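**Dromham accessories sorting project — progress report to the Okonkwo fund, April 2019**

Prepared by Riet Boersma. Covers the second phase of work on the donated small items held at Dromham.

## Work completed

The backlog stood at 133 bags at the start of the phase. Of these, 38 have been opened, sorted and entered in the register. Items are grouped as watches, jewellery, headwear and other. Mixed bags are split at the table and each item keeps the number of the bag it came from.

Roos Jansen has rewritten the entry form. It now has separate fields for strap colour, case and fastening, which the old form ran together under "condition". Entries made on the old form have been corrected up to bag 35.

## Spending

Storage trays and labels came in under budget. The bench lamp is on order from Brernau and has not been invoiced.

## Layout and handling

Sorting is done on a covered table, one group of items at a time. 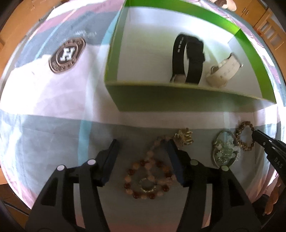
Watches and jewellery are kept apart during entry, as metal cases mark glass and beads on contact. The two watches, one with a black strap and one with a white, are in the green-rimmed box, and the beaded bracelets and the oval glass pendant are laid directly on the cloth. Pendants with loose chain go into individual bags after entry — four were tangled in the first phase.

## Next phase

Work resumes in September with the bags from the Asov store. Clasp repairs will be costed separately.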